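3.2 Manual Scanning at the Packing Table

Group members: Harish Shakya, Tamara Prokopenko, Gion Leitner

The second part of the project measured how long one worker needs to register outgoing mailers by hand. Scanning was done at a wooden table with a corded handheld scanner. Each package was laid label up, pressed flat with the free hand, and scanned once. A failed read was repeated at a lower angle and logged as a second attempt.
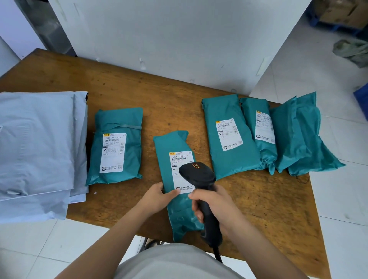
Why is the label pressed flat before scanning?
Soft mailers wrinkle under the label, and a bent barcode gives the scanner uneven bar widths. Flattening it lowers the number of repeat reads.

The November trial covered 1029 packages. Of these, 29 had torn labels and were left out, giving a working set of 1000. First-attempt reads failed on 70 packages. In 55 of those cases the log notes a fold running across the barcode. The other 15 have no cause recorded.

Times were entered in the Kuvar sheet by Prokopenko and checked by Leitner on Wednesday. Walking time to the shelf is not included and is treated in Section 3.3.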